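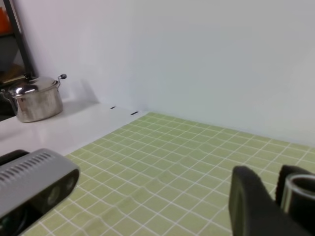
Which way should the grain run in the cover boards of a sewn notebook?

Parallel to the spine, head to tail, the same as the pages and the endpapers. If the boards run the other way they pull against everything glued to them and the cover bows.

(Writing that at the top because I have now looked it up in this notebook three separate times and it was never where I thought I'd put it.)

May 12, 2018

Sewn notebooks, second go. Karim's batch from the winter is still sitting on the shelf under the bricks and I swear those covers are MORE curved than they were in December, so I'm starting over with fresh board and leaving his to be somebody's very charming boats. Sorry Karim! The sewing inside them is gorgeous, for the record. I may lift the text blocks out and re-case them once I've got a cover I trust.

What I'm making: 5 signatures, Ito paper, the cream one with a bit of tooth, sewn on two tapes with the Vakorley linen thread. Boards are 198 mm tall. Cover cloth is the rust-colored one from the Slaoui bolt, cut 343 mm wide, and that takes in both boards, the joints, the spine strip and the turn-ins. I worked it out on scrap first and then again on a different scrap and got the same answer both times, so I'm believing it.

Sewing first. I waxed the thread too heavily on the first signature and it squeaked going through every hole, and little crumbs of wax got into the fold. Brushed most of them out with a soft toothbrush. For the rest I pulled the thread over the wax once, ran it between my fingers, and that was plenty. Kettle stitches are okay. The third one at the tail is a bit tight and you can see it pinch if you hold the spine up to the window, but I'm not unpicking it, I'm just not.

Rania showed me her trick for keeping the tapes straight - she pins them under the edge of the bench with a bulldog clip and hangs a washer off each one, so they stay taut by themselves and you've got both hands free for the needle. So much better than my masking tape! Going to do it that way from now on. (Rania, I still have your washers. They're in the thread tin.)

Spine glue: one thin coat of the Kevis, the flexible one in the squat bottle, worked in with a fingertip. I let it go clear before I put the mull on. Last time I rushed that and the mull slid around like a tablecloth. Then a strip of plain paper over the top, rubbed down with the bone folder through a bit of baking parchment. I want to try leaving the paper strip off on one of these and see if it opens any flatter. Abdelghani says it won't make a difference at this thickness, I think it will, and there's a coffee riding on it.

Headbands: bought ones, striped, from the bag Hilkka gave me. I know, I know, real ones next time. I trimmed them a hair too long and they poked out past the boards, so I had to go back in with the tiny scissors after they were already glued. Trim them ON the book, not next to it.
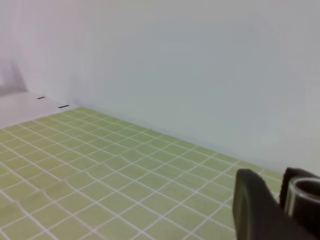
Cutting the cloth took me longer than all the sewing did. It's a loose weave and it shifts when you lean on it, so the first piece came out a parallelogram and went straight in the scrap bag. For the second I ironed it to its backing paper, gave it ten minutes to stop curling, and drew every line in pencil on the paper side before I picked up the knife. I also quit measuring off the printed squares. The pale green mat has that wave in it through the middle and the grid lines bend right along with it, so anything lined up on those rows comes out crooked too. Steel rule and a set square from one good edge, every time. For the long cut I'd move the cloth to a part that lies flat, or slide a piece of scrap board underneath it. New blade before cutting, too, and I did finally do that, and wow, what a difference. It went through the cloth like it was paper and left no whiskers at all.

Corners. I did the usual miter at one and a half board thicknesses from the corner, measured by standing a scrap of board on edge and drawing along it. Front corners are neat. Back bottom corner has a sliver of gray showing where I got too close, maybe the width of a pencil line. I tucked in a thread of cloth with a dab of glue and a pin and it's hidden unless you go looking for it, and of course I'll be looking for it forever.

Turn-ins went head and tail first, then the two fore-edges. Nip the little fold of cloth at the corner with your thumbnail before bringing the side over. Aicha taught me that one years ago and I still forget it on the first corner of every single book.

Casing in is where I always hold my breath. Waste sheet between the endpaper and the text block, glue from the middle out, waste sheet away, close the cover, don't peek. I peeked. There was a small bubble near the joint on the front endpaper and I smoothed it down with the folder while it was still soft. Knitting needles in the joints, then boards either side, then the bricks. The needles I used are a bit fat for this joint and they want to roll out when the weight goes on. Look for thinner ones, or try a length of that brass rod.

Things I'd change already:

Leave the joint a touch wider. The cover opens fine but it feels stiff against the shoulder, and I think the cloth and backing together are thicker than what I allowed for.

Less glue on the fore-edge turn-ins. I got a shiny patch on the outside where it came through the weave. You only see it in raking light but it's right where your thumb goes.

Cut the endpapers with the block and not ahead of time. Mine were short at the tail and I had to pretend it was a design choice.

Cloth left on the bolt should do the rest of the set if nobody gets ambitious with wraparound flaps (Hilkka, I'm looking at you, although if you do make one I want to see it). Ito paper is getting low. I've put it on the list on the door along with thread in the dark blue.

Leaving the book under weight until the next session. Please don't open it, even if you're curious! If the bricks are needed for anything, swap in the cast iron thing from the bottom cupboard and put a clean sheet between it and the cloth. I'll check the boards against the straightedge when it comes out and write the result under this.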